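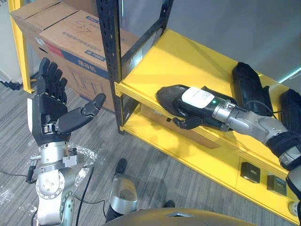
Fevska Council Votes to Keep the Bell, Lose the Half Hour

The clock tower on Lazăr Street will go on ringing through the night, but only on the hour, after a council meeting in February that ran long enough for the bell in question to interrupt it four times.

The compromise passed 5 to 2. It ends, at least on paper, a quarrel that began last fall when the town paid to have the clock repaired. For 19 years the bell had been silent and the hands had pointed to twenty past six, an arrangement that most residents had come to regard as a landmark in its own right. Then the repair crew did its job, and people living within two blocks of the tower discovered what a working town clock does at 3:30 in the morning.

A petition to silence the bell between 10 p.m. and 7 a.m. drew 42 signatures. A second petition, to leave it exactly as it was, drew almost 4,000, a good many of them from people whose addresses suggest they would need a strong wind and an open window to hear it.

"I like the bell," said Hamidreza Ansari, who lives directly across from the tower and signed the shorter petition. "I liked it at noon. I liked it at six. By the second week I was lying there waiting for it, and that's a different kind of relationship."

Shahab Jafarzadeh, who runs the bakery on the corner and starts work at 4 a.m., spoke for the other side. He told the council that he had thrown out his alarm clock in October and did not intend to buy another one.

The repair itself cost $3,508, which came in under budget and may be the only part of the business that has drawn no complaints. Skidari, the firm that did the work, offered to fit a night shutoff for a further fee. The council turned this down on the first vote, tabled it on the second, and on the third seemed unsure what it was voting on until the clerk read the motion back.

Under the new rules, the half-hour chime stops altogether and the hourly strike stays. The council also asked for a felt pad on the hammer, to be tried for one month. Members who had heard the pad demonstrated described the result as "softer" and, in one case, "like somebody dropping a roast."

The town of Vemero, nine miles up the road, went through the same argument over its own bell and settled it by letting the clock break down again. That option was raised during public comment and got the longest applause of the night.

The pad goes on next week. Comments can be left at the town office, which opens at nine strokes.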